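Thread on wallpaper pattern repeats, because I keep getting the same question about why an estimate comes out short. Dry material. Numbered posts where I remember to number them.

1/ The repeat is the vertical distance from one point in the pattern to the next identical point. It is printed on the roll label, usually next to the match type. Read both before you measure anything else.

2/ Match type comes in three kinds you will meet. Free match: no alignment needed. Straight match: the same part of the pattern hits the ceiling line on every strip. Drop match: every second strip shifts down, normally by half the repeat.

3/ Damask is very often a drop match. The motifs sit on a diagonal grid, so the eye follows the diagonals and picks up an error of a few millimeters from across a room.

Working out a strip. Take the wall height, add trim allowance top and bottom, divide by the repeat, round up to a whole number, multiply back. That is your cut length. The part you rounded up is waste and you pay for it.

Worked case, all in inches. Wall height 96, trim allowance 4, repeat 21. 100 divided by 21 is 4.76, so five repeats, so a cut length of 105. A roll 396 long gives 3 strips with 81 left over. The leftover is good for over a door or under a window, and for very little else.

Same wall, free match: cut length 100, still 3 strips per roll. So the repeat costs nothing in this case. Change the wall height to 108 and it does. Run the numbers for your own room instead of adding a flat percentage.

For a half drop, cutting alternately from two rolls often saves paper. Label them A and B, odd strips from A, even strips from B. Check the run numbers match first. Two runs of the same pattern can differ in color, and it shows at the seam once the paper is up.

The house I keep using as a reference is the one on Romine, built in 1974, 40 feet across the front. Ceilings are out of level by half an inch over the length of the living room. With a large motif you do not follow the ceiling in a room like that. Pick a level line, work from it, and let the error go into the trim at the top.

If the motif is large and the ceiling runs off, do not let a full motif finish at the ceiling line. Put the ceiling through the plain ground between motifs – the slope is much harder to read there.

Corners. Never wrap a full strip around an inside corner. Cut it so half an inch turns the corner, then hang the offcut on the next wall to a fresh plumb line, overlapping the turn. You lose a sliver of pattern. Accept it.

Where to put the mismatch. Every papered room has one seam where the last strip meets the first and the pattern will not close. Behind the door or above the door frame is standard. Decide this before the first strip goes up. 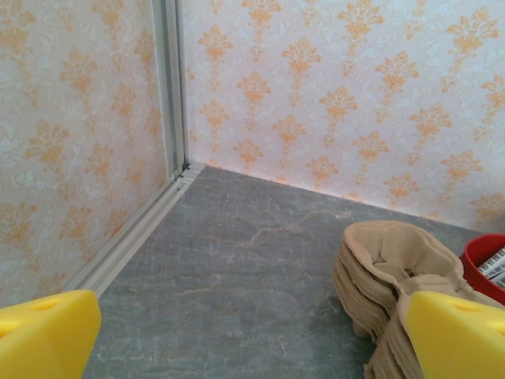 Orange damask on a pale ground, gray marble-pattern floor.

Two patterned surfaces meeting at a baseboard is a separate problem. If the floor has no regular repeat, leave it out of the layout and center the wall on its own terms. If the floor is a grid, line up one motif axis with one joint on the wall you see from the doorway.

Paste. I have used Marino and Tosmont on nonwoven paper and both hold. Tosmont stays open longer, so it is easier to slide a strip on a drop match. Marino grabs faster, so I prefer it for ceilings and short pieces.

The Vitivska sample book lists repeats in centimeters on the front of each sheet and inches on the back, and the inches are rounded. Use the centimeters. Over five repeats the rounding is enough to put a cut short.

Will do stairwells in April, as the longest drop changes the arithmetic.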